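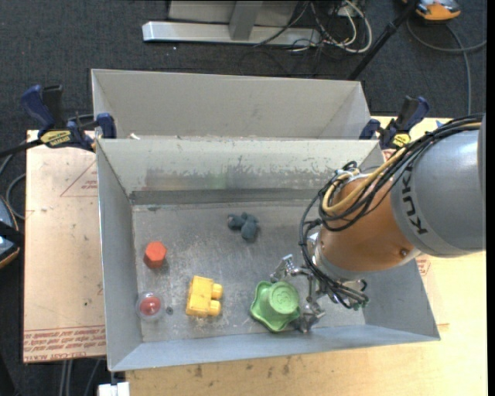

How to prepare your venue entry for a sports event award

Many good events never win a prize, and often the reason is a weak entry form. At Heltton we read a lot of drafts from arenas and small stadiums. The steps below are the ones we give to every new client.

Step 1. Choose one event
Do not enter your whole season. Pick one match, concert or show and stay with it to the end. When the Jotik arena sent us its first draft, it had 14 events in it, and we could not remember any of them after reading.

Step 2. Read the criteria two times
Print the rules and mark every word that asks for proof. If the form says "fan experience", your answer must use these words also. Check which dates are allowed. An event in December can fall in this year's period or in the next one.

Step 3. Collect your material
Ask the operations team for attendance, entry times at the gates and food sales. Ask the promoter for permission before you use ticket income - this can take longer than the writing.

Step 4. Write the summary last
Start with the long answers. The summary should be 2 short paragraphs: what the event was, and what was different for the people who came. Leave out the history of the building.

Step 5. Add quotes
One from a visitor and one from a partner is enough. For the Stetsiuk Cup entry, our editor Ruoxi Liao used a few words from a parent who came with a wheelchair user. It was much stronger than the letter from the sponsor.

Step 6. Let a stranger read it
Give the text to a person outside your venue. Every place where they stop and ask a question needs one more sentence.

Step 7. Send it early
Upload systems become slow on the last evening. Dretano Park lost its place once when a video did not finish loading on Sunday night. Save the confirmation email and write down the entry number.

If you are on the shortlist, keep the same files ready. The judges can ask for more details before the final.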